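How to submit a short film to a small festival

Most small festivals take entries through a web form and a private viewing link. Allow an evening for the first one. After that, most of the answers can be pasted in.

1. Read the rules before you pay. Check the maximum running time, and whether titles and end credits count towards it. The Teverik shorts night takes films up to 20 minutes, credits included.

2. Export a screening copy. Use H.264 in an MP4 file with stereo sound. Play it right through on another computer before you upload it.

3. Write two synopses, one of 500 characters and one of 200. Give the ending away in the longer one, as programmers want to know it.

4. Pick three stills from the film itself. Save them at full size with no text on them.

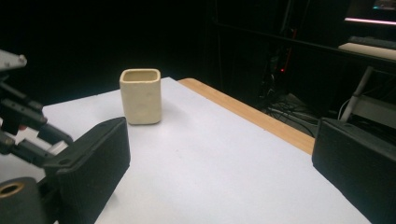
Hashini Pathirana wrote in to add that the password on the viewing link should stay the same until the results are out. She changed hers in February, and the Vamura selectors were locked out of her film for a week.

5. Clear your music. A festival licence is cheaper than a full one but usually won't cover putting the film online later. Keep the signed letter with your export.

6. Add subtitles if there is any dialogue. Upload them as a separate SRT file if the form allows it, and burn them in if it doesn't.

7. Submit before the last day. Forms often close at noon, and the time zone is the festival's. Save the confirmation email, as you'll need the entry number if you have to replace the file.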